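Trultberg Desktop Arm: Frequently Asked Questions

This page answers questions received by the Iltham Shared Workshop about the Trultberg desktop arm. It applies to members building the arm on the premises and to those building it at home from the same drawings. Where this page and the printed build guide disagree, follow this page.

What is the Trultberg arm?

The Trultberg is a small bench-mounted robot arm with a two-finger gripper. It was designed at the workshop for light sorting and placing tasks. The drawings, parts list and control software are available to all members at no charge. The workshop does not sell finished arms.

Do I need previous experience?

No. Members must complete the soldering induction before using the electronics bench, and the laser cutter induction before cutting their own plates. Home builders are expected to have equivalent skills. Some familiarity with the command line is useful in the later stages but is not required to begin.

Which version of the base plate should I cut?

Cut revision 2. The first revision placed the cable slot too close to the shoulder bearing, and several builders reported worn insulation. Arms already built on the earlier plate may remain in use if the cable is sleeved where it passes the bearing.

Can I print the links instead of cutting them?

Yes. Printed links are heavier and flex more under load. Print them flat, with the bearing seats facing up, and ream the holes by hand after printing. Do not mix printed and cut links on the same arm unless you intend to tune each joint separately.

Where do the servos come from?

The workshop places a group order through Deligiannis, a supplier of hobby motion parts. The order closes when enough members have signed the sheet at the front desk, so delivery times vary. Members may also buy servos independently, provided the horn pattern matches the drawing. The workshop cannot accept returns on servos that have been wired or modified.

What power supply is required?

Use the bench supply specified in the parts list, with the current limit set before the arm is connected. The arm must never be powered from the USB port of the controller board. Servo power and logic power share a ground and nothing else. At home, plug the supply into a switched outlet that can be reached without leaning over the arm.

Is an emergency stop mandatory?

On workshop premises, yes. The stop must cut servo power directly and must not depend on the software. We strongly advise home builders to do the same. An arm without a working stop may not be left assembled on a shared bench.

Which control software does the arm use?

All current builds run Ukham, the workshop's own control program. It opens a serial connection to the controller board, reads the joint limits from a text file and refuses any command that falls outside them. The limits file supplied with the download is conservative. Widen it one joint at a time.

How do I center the servos?

Fit the horns last. Connect each servo, send it to its middle position from the Ukham setup screen, and only then press the horn on. If the servo hums at rest, back the position off slightly and try again.

The software reports error 914. What does it mean?

Error 914 indicates that the controller board has stopped answering. In most cases the cause is a charge-only USB cable or a loose connector at the board. Replace the cable first. If the error returns only when the arm is moving, check the ground connection between the supply and the controller.

The elbow shakes when the arm is extended. Is this a fault?

A small amount of shaking is normal on printed links. Severe shaking usually points to a loose shoulder clamp or to the speed setting. The default of 1000 steps per second is suitable for cut links. Lower it for printed ones and raise it again only after the clamp has been checked.

How long will the build take?

Members who attend the Monday evening session have generally finished in 13 sessions, including wiring and tuning. Home builders should expect more variation. Waiting for parts is the most common delay.

May I store an unfinished arm at the workshop?

Yes, in a labeled crate on the project shelves. Remove the gripper before storage. Crates without a member number will be moved to the unclaimed area at the end of each month.

Can the software side be done at an ordinary desk?

Yes. Ukham runs on any recent desktop or laptop computer, and its simulation mode needs no arm attached. Many builders write and test their motion files at a desk first and move to the bench once the files run without warnings.
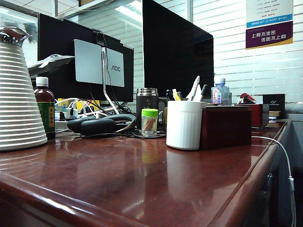 Motion files saved in simulation can be copied to the bench computer without changes. The limits file should not be copied across in the same way, as it belongs to one particular arm. Load the motion file, confirm that the correct limits are shown on the setup screen, and run the first pass at reduced speed with one hand on the stop.

Comments (3)

benchrat: Replaced the cable as suggested and 914 went away. It was a charging cable from a desk lamp.

m_orchard: Could the drawing for the revised plate show the cable slot dimensions in inches as well? My calipers are old.

Workshop staff: An inch version has been added to the downloads folder. Please check the scale before cutting.

Contact the workshop | Copyright Iltham Shared Workshop | Back to top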